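**Zwischenbericht Flaschenausgabe und Rücknahme, Standort Clesville**
Stand: Sonntag, 4. Februar 2024
Erstellt von: Ismail Gaber

Der Bericht schließt an die Übersicht vom Herbst an und behandelt Bestand, Reinigung, Aufbewahrung und Mittelverwendung. Die Abrechnung mit den Einzelbelegen geht getrennt an die Stiftung Flakia.

## Bestand

Bewilligt waren 3.000 Euro für Anschaffung und Pflege von Mehrwegflaschen aus Edelstahl. Davon wurden bis Ende Januar 1.964 Euro ausgegeben. Im Umlauf sind derzeit 628 Flaschen. Geplant waren 600, der Überhang stammt aus einer Restmenge, die uns Papadakis zum gleichen Stückpreis überlassen hat.

Die Farben waren ursprünglich nur als Zugabe gedacht. Inzwischen sortieren wir bei der Rücknahme danach, weil die Ausgabestellen sich ihre Farbe gemerkt haben und Irrläufer so schneller auffallen. Blau geht an die Werkstätten, Rosa an die Nachmittagsbetreuung, Gold an den Empfang und die Besuchergruppen. 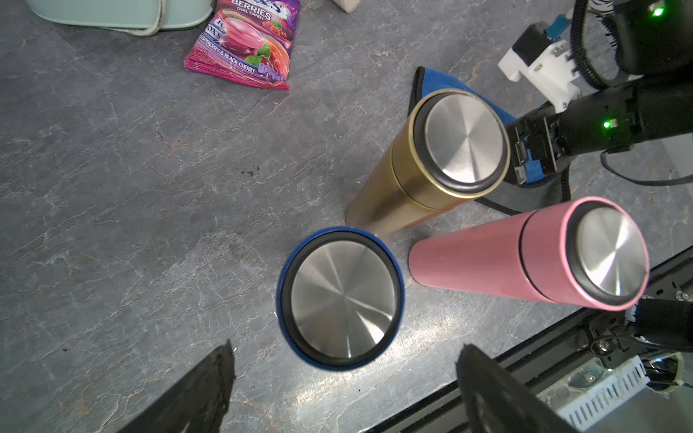 Am meisten Arbeit machen die Dichtungen. In der ersten Runde wurden die Flaschen verschlossen zurückgestellt, und nach den Weihnachtsferien rochen etliche muffig. Seit Januar gilt: Deckel abnehmen, Dichtungsring herausziehen, beides getrennt trocknen lassen, erst am nächsten Tag wieder einsetzen. Ersatzringe sind bei Papadakis nachbestellt. Die erste Lieferung hatte den falschen Durchmesser und ging zurück, die Gutschrift steht noch aus.

Kratzer am Lack werden nicht mehr als Schaden gezählt. Ausgesondert wird nur noch bei verbeultem Boden oder wenn der Deckel nicht mehr schließt.

## Küchenecke

Die Küchenecke wird weiterhin mitbenutzt. Sie ist klein, und was an der Wand hängen kann, soll an der Wand hängen. Die Gitterkörbe haben sich bewährt. Sie lassen sich abnehmen und auswischen, und man sieht von vorn, was darin liegt. Der lange Korb mit den Fächern ist für Kleinteile vorgesehen, also Ringe, Bürstenköpfe und Anhänger. Gewürze und andere Lebensmittel sollen nicht mit hinein.

Offen ist die Frage der Arbeitsfläche. Toaster, Snacks und Flaschen teilen sich denselben Platz, und bei größeren Rückgaben wird es eng. Krümel in den Deckelgewinden kamen in der Dezemberkontrolle mehrfach vor. Vorschlag: Während der Rücknahme bleibt die Fläche den Flaschen vorbehalten, der Toaster kommt so lange ins Regal. 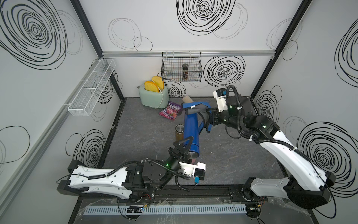
Für die Aufbewahrung liegen zwei Angebote vor. Stastura bietet Wandschienen mit weiteren Einhängekörben an, Lieferzeit drei Wochen. Das zweite Angebot umfasst einen geschlossenen Schrank, der teurer ist und eine Steckdose verdecken würde. Wir bevorzugen die Schienen. Die Kosten liegen im Rahmen des Restbetrags.

## Abweichungen vom Plan

- Die Beschriftung der Flaschen ist noch nicht abgeschlossen. Die Aufkleber lösten sich nach wenigen Spülgängen, jetzt werden Anhänger getestet.
- Die Ausgabe am Standort Nord hat später begonnen als vorgesehen, dort fehlte ein Spülbecken.
- Der Posten für Bürsten wurde überschritten, der für Transportkisten nicht ausgeschöpft. Wir bitten um Zustimmung zur Umschichtung.

## Nächste Schritte

Bis April sollen die Schienen montiert und alle Flaschen mit Anhängern versehen sein. Danach folgt eine vollständige Zählung nach Farben und Ausgabestellen. Die Ergebnisse kommen in den Abschlussbericht, ebenso die Gutschrift von Papadakis, falls sie bis dahin eingegangen ist.

Rückfragen bitte direkt an mich, Belege auf Anforderung auch vorab.

I. Gaber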